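Leave the Square Empty

Every few years a town council somewhere looks at its main square and decides that it needs something. The complaint is usually that the space is not being used. People cross it and leave. On a gray afternoon there may be hardly a soul on it, and someone takes that as proof of failure. Then the drawings come out, with kiosks, planters, a stage, a row of rental lockers and a screen.

Gernatberg is going through this now. The plan on the table would divide the old market square into zones, with a food court on the north side and a fenced play area in the middle. It would also add 2 permanent pavilions, to be let to private operators for most of the year. I have read the plan, and I think it is a mistake. The drawings are competent and the people behind them mean well. My objection is to the idea underneath, which is that open ground in a town center is waste.

A square is one of the last places where a person can stand for an hour without buying anything. Parks do some of this work, but parks close at dusk, and they are often a bus ride away. Shopping centers look public and are not. A guard can ask you to move along, and many do. In a plain paved square you can wait for a friend, eat a sandwich from home, teach a child to ride a bike, or hold up a sign against the mayor. None of this shows up in a survey of economic activity.

I grew up near Grerik, where the square was rebuilt when I was in school. Before the work it was a flat piece of ground with a market on it in the mornings. In the afternoons it belonged to whoever turned up. We played soccer there with bags for goalposts. In October there was a fair. The new version had raised flower beds, curved benches and a shallow pool, and it won a prize. It also had no stretch of ground long enough for a game, and the fair moved to a parking lot by the highway. The pool was drained after a few summers and is now used for bicycles.

The designers had decided in advance what people would do there. They would sit, look at the water, and buy coffee. When people wanted something else, the square could not bend.
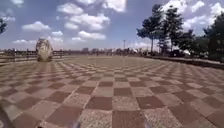

Checkerboard paving and an egg-shaped stone sculpture on an open plaza.

I am not against putting things in squares. Sculpture, a fountain, a few good trees and plenty of seats along the sides all help, and the lack of shade in many older squares is a real problem that will get worse. Drinking water and a public toilet would do more for most town centers than any pavilion. What these have in common is that they leave the ground alone. You can still walk across it in any direction you like.

Paving matters more than councils seem to think. Clorkska spent its money on a good hard surface and on drains that work, and then more or less stopped. The square there takes a market, a skating rink in winter, and the start of a road race with over 200 runners. None of those needed a building. The stalls come on trucks and go away again, and the next morning the place is open ground.

The usual answer is money. A rented pavilion brings in income, and an open square only costs. That is true as far as it goes. But the rent is small next to what a town spends on its streets, and it comes with a price of its own. Once a café has a lease, it has opinions. It does not want a loud rally outside at lunch, or a market that sells cheaper food, and sooner or later the rules for the whole square are written to suit the tenant.

There is also the matter of going back. If Gernatberg leaves its square open and regrets it, the pavilions can be built later. If it builds them and regrets it, it will be paying lawyers to break leases and contractors to dig up foundations. The council should fix the drains, plant trees along the south edge, where the sun is worst, and put in benches with backs. Then it should wait 2 years and see what people do with the place before it draws anything else.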